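Media Studies 519
Week 9 handout: Reality Competition Television and the Home Audience
Issued 04/02/2022

Purpose of this session

This week's lecture considers how competition programmes hold viewers across a full season, and how judging formats shape the way viewers talk about contestants. Students should have watched the first two episodes of Umenel before class.

Key terms

Elimination format: a season structure in which one or more contestants leave at the end of each episode.
Confessional: a recorded interview, edited into the episode, in which a contestant comments on events.
Edit: the overall portrait of a contestant built up through selection and order of footage.

Points from the lecture

Viewers often speak of contestants as though they knew them. The programme encourages this by placing family material early in the season — usually before the first elimination. Skoveo, a baking competition, departs from the pattern and holds its home visits until the final. 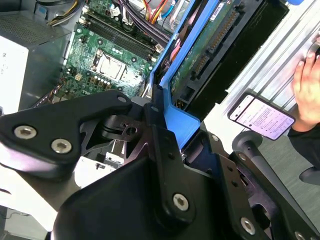

Public voting changes the balance again. Where judges decide alone, viewers tend to direct their complaints at the panel; where the public votes, complaints move to the rules.

Assessment

The essay is 3000 words and compares Umenel with one other programme. Submit it through the Liao portal by the last day of February. Late work is handled under the Hoser Centre policy.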